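Does clear ice really melt slower? A test of a bar claim

Project report, Food and Drink Technology, Mukimbridge College
Ajith Marar and Alcides Paiva
April 2022

1. Why we did it

Most books and websites on home cocktails now say that clear ice is better than cloudy ice. Some of this is about looks, and we have no quarrel with that. A clear block in a short glass looks smart. The part we wanted to check is the other claim, repeated almost word for word from one site to the next, that clear ice melts more slowly and so waters down the drink less.

We were doubtful for two reasons. First, the people who say it loudest tend to sell moulds. The leaflet in the box with our Firero mould says clear ice "keeps your drink stronger for longer" and gives no figure, no comparison and no idea of what was measured. Second, the sources we found that did show a test had usually set a big clear block against a handful of small cloudy cubes. Small cubes have much more surface for their weight, so they would lose that race whatever they looked like. It tells you about size and tells you nothing about clearness.

Our question was narrow. If a clear block and a cloudy block start at the same weight, shape and temperature, does the clear one put less water into the drink?

2. What we used

The Firero mould makes one large cube at a time and freezes from the top down, which pushes the air and cloudiness into a lower part that you cut away. For the cloudy blocks we used a plain silicone mould of the same inside size and froze it in the normal way. After trimming, every block was brought to 193 g. This took longer than any other part of the project. A cube a few grams over was rubbed on a warm baking tray until it was right, and a cube under the weight was thrown out.

The scales were the Rüegg kitchen scales from the teaching kitchen, which read to one gram. We would have liked better. Alcides checked them against the college's brass weights before each session and they were never out, though that only shows they agree with the weights at the weights we had.

For the drink we wanted something strong and plain. We used an old fashioned mix without the peel: whisky, sugar syrup and bitters, made up in one batch per session and kept in a bottle at room temperature. Each glass got 89 g of it. We dropped the peel because no two pieces weigh the same.

We also made a few glasses with Grodov, a cheap vodka, as a practice run. Those are not in the results.

3. Method

Blocks were moved from the freezer to a lidded box in the fridge for ten minutes before use, so that they did not crack when the drink hit them. They were wiped with a dry cloth, weighed, put in the glass, and the drink was poured over. The glass was stirred ten times and left alone.

After twenty minutes the block was lifted out with tongs, allowed to drip for a count of five, and the glass weighed again. Anything above the starting weight of the drink was counted as meltwater. The drip is a weak point and we come back to it below.
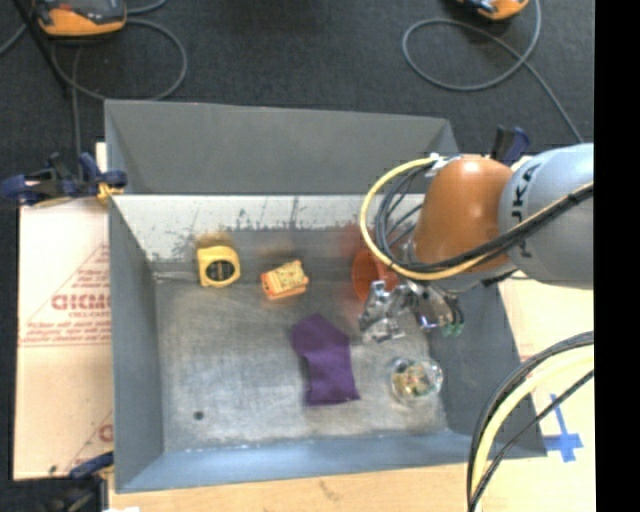 Fig. 1. Metal bin with yellow tape measure, upper left.

We poured 33 glasses in all, in three groups of eleven. Group A had the clear block. Group B had the cloudy block. Group C had the same weight of ice as small freezer-tray cubes, because we wanted to see how large the size effect was when nobody was hiding it inside another claim. Glasses were poured in mixed order, with the order drawn from a cup, so that a warm spell in the kitchen would not fall on one group only.

We threw nothing out after the event. One cloudy block split in two in the glass. We kept its result, since a block that splits is part of what cloudy ice does, but we looked at the averages with and without it.

4. Results

Group C lost badly, as expected. The small cubes put far more water into the drink than either kind of block, and the lowest glass in group C was still above the highest glass in the other two. Anyone who swaps a tray of small cubes for one big block will see a weaker drink become a stronger one. We have no doubts about that part.

Between groups A and B there was very little. The clear blocks gave slightly less meltwater on average, by two grams. With the split block left out, the gap fell to one gram, and one gram is the smallest step our scales can show. The spread inside each group was wider than the gap between them. Several cloudy blocks did better than several clear ones.

We do not think this shows that clear ice melts more slowly. It does not show that it melts at the same speed either. It shows that if there is a difference at this size and over this time, it is too small for kitchen scales to pick up reliably, and a claim sold to people with kitchen scales ought to do better than that.

5. The tasting

Alcides wanted a tasting and Ajith did not. It was done in the end because several of the sources say the difference can be tasted even where they do not measure it.

We had 13 tasters, all over eighteen, all staff or students on the course. Each was given two small measures strained off the ice after twenty minutes, one from a clear block and one from a cloudy block, and asked which was stronger. They could not see the ice. Seven chose the clear ice drink and six the cloudy one, which is as close to a split as an odd number allows.

Two tasters wrote that the cloudy ice drink tasted "of freezer". This may be right. Our freezer also holds the fish for the other class, and cloudy ice made in an open tray could pick that up. It would be a fair reason to cover the tray. Both kinds of ice were made in the same freezer but only the Firero mould has a lid, so we cannot say whether the clearness or the lid made the difference, and neither can the leaflet.

After the blind round we repeated it with the ice left in the glass. This time ten chose the clear ice drink as stronger. We did not plan this part properly and would not lean on it, as everyone had already been drinking. All the same it fits what we suspected, that people expect clear ice to be better and then find that it is.

6. What is wrong with our test

The scales are too coarse. We have said so already, but it limits everything in section 4.

The drip count was done by ear. Ajith counted faster than Alcides, which we noticed in the second session and then put right by having Alcides do all of them. The first session was left as it was.

Twenty minutes may be the wrong time. Some drinkers take longer over an old fashioned, and a small difference could grow. It could also vanish, once both blocks have melted down to odd shapes.

We did not shake anything. Cloudy ice is said to break up more in a shaker, and that seems more likely to us than the claim we tested, because cracks and trapped air do make a block weaker. The split block in group B points the same way, but one block is one block.

Room temperature was read at the start of each session and not again. The kitchen door was open for part of the last one.

The wiping was also uneven. A block with a film of water on it carries that water into the glass, and we had no way of checking how much was left after the cloth.

7. What we would tell someone at home

Buy a mould that makes a large block if you like strong drinks kept cold for a while. Pay extra for clear ice if you like how it looks. We would not pay extra for slower melting until somebody selling it prints a figure and says how they got it.

Ajith wrote to Firero in the middle of the project to ask where the leaflet's wording came from. The reply thanked him for his interest and attached the leaflet.

8. Further work

We have asked to borrow the fine balance from the science block and repeat groups A and B in August, with the silicone mould covered this time and a shaker test added. If the gap is real it should show up. The trimming will need a better way of doing it, as the baking tray left some blocks with a slope on one side and we only noticed when they would not sit flat in the glass.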